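Kastine library to reopen second floor after water damage repairs

May 5, 2021

The second floor of the Kastine Public Library will open to visitors again next week, following repairs to the ceiling and floor that kept it closed through April.

A pipe above the periodicals room failed overnight in late winter and water reached the reading area, the local history shelves and both study rooms. The first floor stayed open for most of that time, with shorter hours and a limit on the number of visitors.

The library said 648 books and bound newspapers were removed from the second floor because they were wet or at risk of mold. Most were dried and returned to the shelves. The rest have been sent to Grabner, a paper repair firm in Votier, and are expected back before the end of the summer. Readers who need one of those titles can ask at the front desk for a copy from another library in the county system.

Work on the building included a new section of pipe, new ceiling tiles and carpet in the reading area, and fresh paint in the stairwell. The town's insurance covered the repairs after a deductible, which was paid from the building maintenance fund. No money was taken from the book budget, the library said.

The two study rooms will be available again by reservation, for up to two hours at a time. For now each room is limited to one person or one household. Masks are still required in all parts of the building.

The tech room at the back of the second floor will reopen on the same day. It has been used for storage since the leak, and the tables and equipment were moved back in last week. 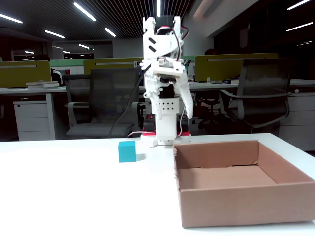

A white 3D-printed arm on a tabletop.

Evening classes are not yet back on the schedule. The library plans to hold them online until at least the fall, and supply kits for the sewing and bookbinding classes can be picked up at the side entrance on Rulance Street. Registration for the summer classes opens later this month.

Opening hours will also change. The library will be open for 14 more hours a week than it was during the repairs, including two evenings, and the book drop on Rulance Street will be emptied daily. Curbside pickup will continue for readers who prefer it – requests made before noon are usually ready the same afternoon.

Fines remain suspended. Items borrowed before the leak can be returned at any time without charge, and the library asks readers who still have local history materials at home to bring them to the front desk instead of using the book drop. Some of the older volumes have loose bindings and can be damaged in the fall.

The elevator will be out of service on the first morning for a scheduled inspection. Visitors who cannot use the stairs may call ahead, and staff will bring materials down to the first floor.

The parking lot behind the building is open, but the row nearest the loading door will stay fenced off until the contractor removes the last of its equipment.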